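Notizen zu »Kasuren«: Satz, Karten, Zeitrechnung

24/08/2025 – abgelegt unter Gelesen, Comics

Der Band lag seit März auf dem Stapel. Gelesen habe ich ihn jetzt in zwei Durchgängen, den ersten ohne Notizen, den zweiten mit. »Kasuren« ist der Auftakt einer Reihe, geschrieben von Hélène Tremblay, gezeichnet von Vernon Sawatzky, und gehört zu der Sorte phantastischer Comics, die eine Kleinstadt nehmen, etwas darunter vergraben und dann eine Handvoll Jugendlicher danach suchen lassen. Wer das Genre kennt, kennt den Plot nach dem ersten Kapitel in Grundzügen. Ich schreibe deshalb wenig über den Plot.

Kurz zur Ausgangslage: Li, elf Jahre alt, zieht mit ihrer Tante nach Stiltville, einer Pfahlbausiedlung am Rand eines Salzsees. Unter dem Ort liegt Gollura, eine zweite Siedlung gleichen Grundrisses, die bei Niedrigwasser zugänglich wird. Kasuren heißen die Leute, die zwischen beiden Orten Waren tauschen. Mehr braucht man für das Folgende nicht.

Aufbau

Der Band hat 8 Kapitel. Die ersten drei spielen ausschließlich oben und sind konventionell in drei Streifen pro Seite angelegt. Mit dem Abstieg in Kapitel vier kippt das Raster: Die Streifen laufen nun senkrecht, gelesen wird spaltenweise von links nach rechts. Das wird nirgends angekündigt. Ich habe die erste Doppelseite falsch gelesen und es erst am Dialog bemerkt, der in der falschen Reihenfolge beinahe ebenfalls Sinn ergibt. Ob das Absicht ist, lässt sich am Text nicht entscheiden. Die deutsche Fassung verschärft das Problem, weil zwei Sprechblasen auf dieser Seite gekürzt wurden und damit der einzige Anschlusshinweis wegfällt.

Huguette Sandhu hat übersetzt, das Lettering stammt von Amrit Sandhu. Am Lettering habe ich fast nichts auszusetzen. Die Kasuren sprechen in Kapitälchen mit etwas vergrößerter Laufweite, und das bleibt auch in kleinen Blasen lesbar. Bei Versalien fehlt an manchen Stellen die Unterschneidung, vor allem bei der Folge »TA«, die in den Ausrufen von Lis Tante häufig vorkommt. Den meisten Lesern wird das egal sein.

Die Karte

Auf dem Vorsatz ist eine Karte beider Siedlungen abgedruckt, Gollura gespiegelt unter Stiltville. Sie stimmt nicht mit den Zeichnungen überein. Der Steg, auf dem Li im zweiten Kapitel das Boot festmacht, liegt laut Karte östlich der Schule, in den Panels geht die Sonne aber hinter der Schule auf, während Li vom Steg aus zu ihr hinübersieht. Beides zusammen geht nicht. In einem Forum wurde vorgeschlagen, die Karte sei von einer Figur gezeichnet und damit unzuverlässig. Denkbar, nur gibt es im Band keine Stelle, an der jemand eine Karte zeichnet. Ich halte es für einen Fehler, der beim Umzeichnen von Kapitel zwei entstanden ist.
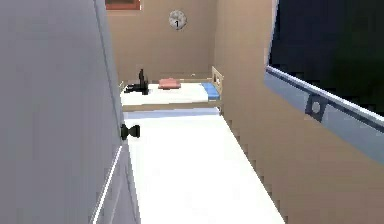

Graue Fläche, schwarzer Knauf. Rendering.

Die Zeitrechnung ist sauberer gelöst. Niedrigwasser herrscht alle 31 Tage, und wenn man die Kalenderblätter in der Küche der Tante verfolgt, geht die Rechnung über den ganzen Band auf. Auch der Sprung in Kapitel sechs, der mir beim ersten Lesen willkürlich vorkam, liegt exakt zwei Perioden hinter dem ersten Abstieg. Der Text erwähnt das mit keinem Wort.

Farbe

Koloriert hat Wiroj Boonchu. Oben dominieren Ocker und ein stumpfes Grün, unten ein Blau, das im Druck dunkler ausfällt als in der digitalen Ausgabe. Ich habe beide nebeneinander gelegt. In der gedruckten Fassung saufen in Kapitel fünf drei Panels so weit ab, dass die Figur im Hintergrund nicht mehr zu erkennen ist – und auf diese Figur bezieht sich später ein ganzes Gespräch. Wer nur den Druck hat, sollte die Seite schräg unter eine helle Lampe halten. Beim Papier hätte eine gestrichene Sorte vermutlich geholfen.

Ausgabe

Neben der Broschur gibt es eine gebundene Ausgabe mit 700 nummerierten Exemplaren. Sie enthält zusätzlich das Szenario zu Kapitel eins und einige Bleistiftseiten. Das Szenario ist der interessantere Teil: Tremblay gibt pro Panel selten mehr als einen Satz vor, schreibt aber die Geräusche genau aus, einschließlich ihrer Dauer. Sawatzky hat davon etwa die Hälfte weggelassen. Die Fadenheftung ist ordentlich, der Band bleibt ab der Mitte offen liegen, am Anfang nicht.

Band zwei ist angekündigt, einen Termin habe ich nicht gefunden. Falls jemand die frankokanadische Originalausgabe besitzt: Mich würde interessieren, ob die Karte dort dieselbe ist und ob die beiden Blasen in Kapitel vier länger sind. Hinweise bitte in die Kommentare, mit Seitenzahl.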